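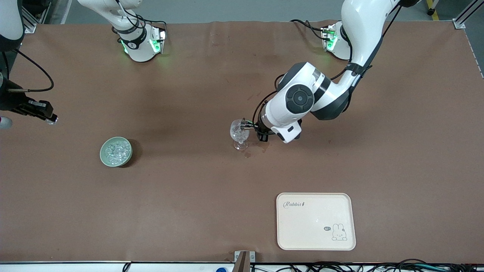
The Kivstead Terneck 2 is a bench package for two-arm handling work. It ships as a pair of arms, two grippers, a controller and one license of the Terkik task editor. Our unit was bought at list price through Gyamfi, the regional distributor, and has been in use since March.

Setup

Both arms bolt along the far side of the table. The mounting template is accurate, but the bolts supplied were too short for our top and had to be replaced. Cables run on the outside of the links, and the service loop at the elbow needs to be generous or it pulls tight when the wrist turns over. The green light on each base is easy to see from a normal working position. Brown paper makes a good table cover for this kind of work, though creases near a pick point should be pressed flat.

Gripping

We used tableware for most of the test: a stemmed wine glass, a shallow glazed bowl and a plastic tray. The glass is held by its bowl, with the fingers wrapped around it. Factory grip force is too high for this. We lowered it to 80 on the editor's scale and left it there. Clear contents in a clear glass are a fair test of any vision setup, and the package includes no camera, so positions were taught by hand.

Over the test period the log recorded 2,054 grasps, 953 of them on the glass. Faults were mostly timeouts from the right controller channel – a firmware update from Gyamfi cured them.

Software

Terkik is plain and quick to learn. Two-arm timing is set with wait markers, and there is no collision preview between arms. Undo does not cover taught points.

Recommended for labs with their own vision system. Buyers who need a camera included should price that first.

Last updated: 6/11/19

Contact | Copyright | Back to top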